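Cutlery sorting, demonstration filtering
July 16, 2025, Stumombridge kitchen

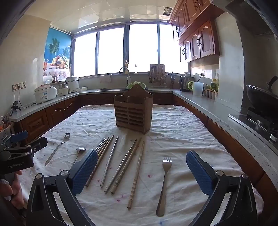

Question for today: does dropping demonstrations with a long pause before closing help the Swai policy on thin objects? The April run used everything we had and did badly on chopsticks. Forks and spoons were fine.

Method. Started from 352 two-handed demonstrations of the cutlery task. Cut any where the fingers hover above the cloth for more than 2 s before the grasp. That removed 123. Retrained from scratch on the remainder with the Hirero settings unchanged, seed 32.

Result. Fewer double picks when sticks lie side by side. Single sticks at a slant are grasped nearer the middle than before. Forks unchanged. One new fault: the policy now closes early if the stick lies partly under another, and pushes both along the cloth.

Not sure the pause is the real cause. The cut episodes are mostly ones with crossed sticks, so we may simply have thrown away the hard layouts. Need a control with the same number dropped at random.

Cinitach loader still skips the last few samples of each episode. Left alone for now, same in both runs.

To do: random-drop control, then relabel crossed layouts separately. Keep the patterned cloth for both.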